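How to Clear a Shared Table at the End of the Day

If your office is anything like ours here in Jetthorpe, the big table in the middle belongs to everybody, and so it slowly collects everything. I used to dread it. Now it takes me five minutes with a pot of tea waiting at the end, and I'd love for you to have the same.

Start with the drinks. Bottles and mugs are the things most likely to tip over onto something that minds getting wet, so take them away before you touch anything else. Check that the caps are screwed on tight, pour out what's left, and carry the mugs to the sink in one trip if your hands are big enough (mine aren't, so I use a tray).

Next come the cables. Please don't wrap them around your elbow the way my father did – it puts a twist in them that never quite leaves. Make a loose loop as wide as your hand, let the cord fall the way it wants to, and leave the plug sticking out where you can find it.
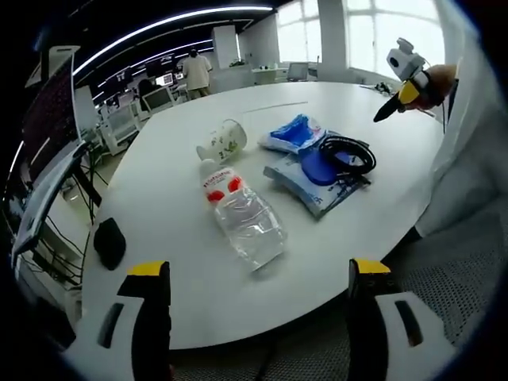
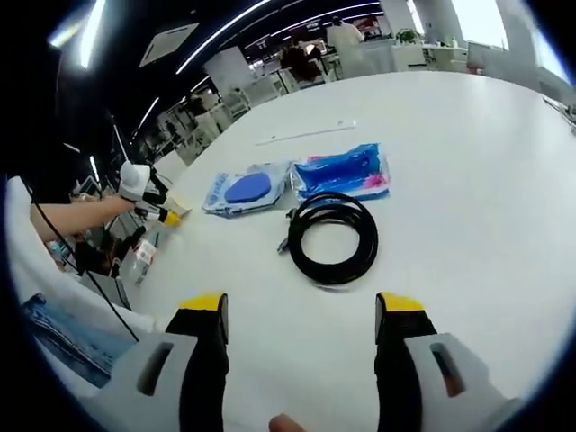 Once a cable is coiled, fasten it with a strip of hook-and-loop tape. I bought a roll from Starico that cuts into 65 short ties, and I expect it to outlast the office carpet. Write on the tie what the cable belongs to, even if you're sure you'll remember. You won't, bless you, and by August there will be four black ones in the drawer.

Packets are next. Anything still sealed goes back to the supply shelf with its label facing out. Opened ones go in a shallow bin, and I like the low Flenix kind, where you can see everything without digging. Empty wrappers and bags get folded or thrown out right then – a bag left lying there only invites more things to be set on top of it.

Finish by wiping from the far side toward yourself with a damp cloth, then go over it once more with a dry one. Push the chairs in and go put the kettle on.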